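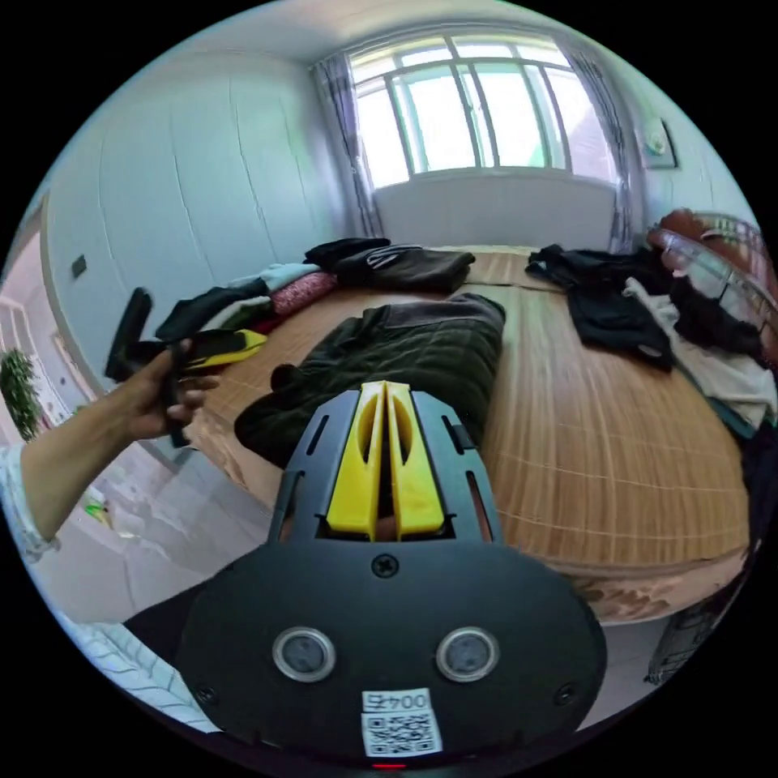

Storing quilted jackets for the summer – fold, roll or hang?

Forum: Home and Laundry > Clothes Care and Storage

ferncreek
Started Tue 7 March

I'm clearing out the bedroom closet and I have a pile of dark winter stuff on the bed plus one olive green quilted jacket. The sweaters and pants are easy, they fold and go in a bin. The quilted jacket is the problem. It's the kind with stitched channels running across, and I can't get it to stay in any shape. I fold it, it opens up again.

Closet rod is 40 inches and already full, so hanging it until fall isn't a great option. The bin I have is a Wunirum under-bed one, the low kind with the zip lid. If the jacket goes in flat it takes up almost the whole thing.

How do you all fold these? And is it bad for the filling to be squashed for months? The label says polyester fill, no down.

pantrymoth_no
Reply 1

I do mine on the bed. Zip it up, lay it face down, sleeves straight across the back, then fold the bottom third up and the top third down over that. Turn it over and the weight holds it closed. Don't press it hard while you fold, let the air go out on its own.

Polyester fill will be fine for a summer.

Gediminas Mägi
Reply 2

I roll. Zip closed, face down, arms in, fold in half lengthwise, then roll from the hem up toward the collar. If you start at the collar the air gets trapped at the bottom and you end up with a balloon. Tie it with a strip of cotton or put it inside an old pillowcase.

I have two of these jackets rolled in one pillowcase right now and they take up less room than a folded blanket.

ferncreek
Reply 3

Rolling from the hem makes sense, I was starting at the collar. Will try.

One more thing. I have a bamboo mat on the bed, the slatted kind, and I've been sorting everything on top of it. It's slippery. The jacket slides toward the foot of the bed every time I pull a sleeve. Does anyone fold on a mat like this or do you take it off?

halfpast_laundry
Reply 4

You have the bamboo mat on already in March? Where do you live?

ferncreek
Reply 5

I leave it on most of the year. In December I put a thick blanket on top of it, and the rest of the time it's just the mat and a sheet. The sheet is in the wash today.

Odell_K
Reply 6

Put a bath towel under the jacket. I have the same type of mat and nothing with a nylon shell will stay put on it. Also check your slats before you drag anything across. Mine had one with a rough end and it pulled a thread on a rain jacket. A few passes with fine sandpaper and it was OK.

pantrymoth_no
Reply 7

Or fold it on the floor. I know not everyone wants to kneel, but a rug has more grip than any bed.

brackenhill55
Reply 8

I'm going to disagree with the rolling and the folding. Quilted jackets should be hung. The fill shifts inside the channels when it's bent in the same place for months, and you get a flat line across the back that never comes out. I had a Tzanetos coat that I kept folded in a chest over one summer and the crease was still there the next winter. I washed it, tumbled it, steamed it. Still there.

A full rod is a reason to take something else off the rod. Put the shirts in the bin and give the jacket the hanger.

Gediminas Mägi
Reply 9

I have never had that happen and I've been rolling jackets for years. Was yours down or polyester?

brackenhill55
Reply 10

Polyester. The flat sheet kind, batting, stitched through.

Gediminas Mägi
Reply 11

Batting creases more than loose fill, I'll give you that. But a roll doesn't have one hard bend in it the way a fold does. The lengthwise fold is the only one and it sits along the middle of the back. Put a rolled T-shirt inside that fold if you're worried about it.

brackenhill55
Reply 12

Then the jacket takes up the space of a jacket and a T-shirt, and it's still bent.

sundaybasket
Reply 13

Both of you are right depending on what the jacket weighs. A thin one with narrow channels can be stuffed into a shoe box and shaken out in fall. A thick one needs a hanger, and a wide hanger, or you get points in the shoulders.

ferncreek, how thick is it? If you pinch the front between two fingers, is it closer to a towel or closer to a pillow?

ferncreek
Reply 14

Towel. A thick towel. The collar is a bit puffier than the rest.

sundaybasket
Reply 15

Then roll it or fold it and stop worrying. Leave the collar on the outside so it doesn't get flattened.

halfpast_laundry
Reply 16

Vacuum bags? I use the Remov ones, the medium size. Everything comes out looking terrible, but it recovers after a day on a hanger. I got my whole family's winter coats into 2 bags last year and they went on the top shelf.

pantrymoth_no
Reply 17

I would skip vacuum bags for anything you like. They're good for comforters and for moving house. For a jacket in an under-bed bin there's no need, the bin lid does enough.

Odell_K
Reply 18

Also the Remov bags I had leaked. Two weeks and they were full size again and had pushed the closet door open.

halfpast_laundry
Reply 19

You have to wipe the zip strip before closing it. Lint gets in there. Mine have held since fall of the year before last.

Odell_K
Reply 20

I wiped it.

marlowe_t
Reply 21

Did you wash the jacket first? I don't see it mentioned. Worn winter clothes shouldn't go into a closed bin. Skin oil on the collar and cuffs goes yellow over the summer, and it draws moths and carpet beetles to whatever wool is in there with it.

For polyester quilted I do this:

Empty the pockets, close all zips and snaps.
Rub a little liquid soap on the collar and cuffs, leave it 20 minutes.
Cold wash, gentle cycle, extra rinse.
Dryer on low with a couple of clean tennis balls, or flat on a rack, turned over every few hours.
Another full day in the open before it goes into anything with a lid.

The last one matters. The outside dries long before the inside does.

ferncreek
Reply 22

It hasn't been washed yet. I was going to fold first and see if it fits, then wash. The darker pile is clean except for one sweater.

marlowe_t
Reply 23

That works. See if it fits, then wash it.

brackenhill55
Reply 24

Dry it on a hanger and then you may as well leave it there.

Gediminas Mägi
Reply 25

Where would you like her to put it? The rod is full.

brackenhill55
Reply 26

Over-door hook. They cost almost nothing. I have a Runolness one that holds three coats and the door still shuts.

sundaybasket
Reply 27

An over-door hook is a good idea if the door isn't in the sun. Dark green fades. I had one shoulder go almost tan next to a window.

pantrymoth_no
Reply 28

Back to the bin. Wunirum makes two heights and the low one is tight for a jacket. What I do is put the flat stuff down first (pants, long sleeves) as a base, then the jacket on top, then the zip lid. If the jacket is on the bottom the rest of the pile presses on it all summer. That takes care of some of the crease problem brackenhill is talking about.

ferncreek
Reply 29

OK, I did a test run. Towel under it on the mat helped a lot, no more sliding. I tried both ways.

Fold in thirds: fits in the bin but only with the pants taken out.
Roll from the hem: fits along one long side of the bin with all the pants and most of the sweaters next to it. Zip closes. I had to sit on the lid for the last corner.

So I'm going with the roll. I'll wash it this weekend and put it in after it's had its day in the open.

marlowe_t
Reply 30

If you have to sit on the lid it's too full. Take out one sweater.

ferncreek
Reply 31

Fine, the gray striped one can come out. I still wear it in the mornings anyway.

Odell_K
Reply 32

While the mat is bare, wipe it down. Damp cloth, along the slats, never across, and prop it up against a wall until it's dry on both sides. Mine got spots the year I put the sheet back on too soon.

ferncreek
Reply 33

Do you use anything on it or just water?

Odell_K
Reply 34

Water with a small splash of white vinegar. No soap, it stays between the slats and gets sticky when the weather is hot.

halfpast_laundry
Reply 35

I used dish soap on mine and had no problem. Rinsed it twice in the shower.

Odell_K
Reply 36

You can't rinse every mat in the shower. Depends on the backing. If it has cloth glued on the back, the glue lets go. ferncreek should look underneath first.

ferncreek
Reply 37

Cloth edge but I don't see any glue. I'll stay with the damp cloth. Thanks all. brackenhill, if it comes out in fall with a line down the back I'll post it in this thread.

brackenhill55
Reply 38

Please do. Give it a day on a hanger before you decide, so it's a fair test.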